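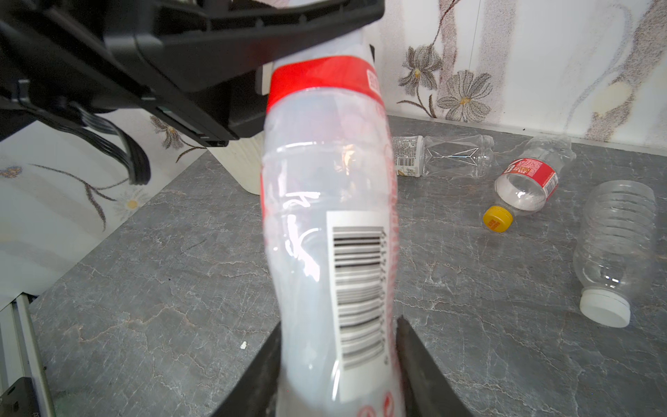

Bottle with the red band, barcode side out. Three more empties on the counter.

Date: 2019-03-16
Subject: Re: [forkwood-reuse] Bottles, again
To: forkwood-reuse list

Someone on the list wrote:

> Can we please settle what counts as "ready for return"? I brought a bag
> to the Stinberg depot and had 12 bottles handed back to me over the
> counter. Some were squashed, two had no label, and the rest the machine
> just didn't like. I was told to "keep them nice." They are garbage. How
> nice can they be?
>
> Also, does anyone still take the ribbed tubs?

Nicer than you'd think. I had 56 in my last bag and got 6 back, and I've been smug about it for a week.

The machine wants the barcode and doesn't care about much else. The one in the picture is a bit crumpled, and I'd still send it in, because the bars down the middle of the label are all there. What gets you handed back is a crease running through the code. If the bottle has caved in, blow into it until it pops out again. Yes, you look ridiculous. Do it in your own kitchen and not in line at Stinberg, where I have done it, with an audience.

Leave the label on. I know the old Teixeira flyer said to peel everything and soak it. Half of us spent a winter picking glue off our sinks for that flyer. It was written for the drop-off bin, where they shred the lot, and the depot is a different animal. A peeled bottle at the depot is worth exactly nothing.

Caps: I leave them off so the things can dry. Plastlow says on, the depot says whatever you like, and I've stopped asking.

As for storage, I stand mine on the kitchen counter until they annoy me, then they go in a bag behind the door. The counter is gray with a marble pattern and hides crumbs beautifully, but it does not hide bottles. They fall over and roll around at night. Anyone with a better system is welcome to post it, as long as it doesn't involve buying a rack.

Tubs: Plastlow took them until last March. Now they want 2,000 at a time, on a pallet, which I don't have room for. I use mine for clothespins. If you find a place that takes a normal person's amount, please put it in the subject line so I can find it later.

> PS sorry for the rant

It was a short one by the standards of this list.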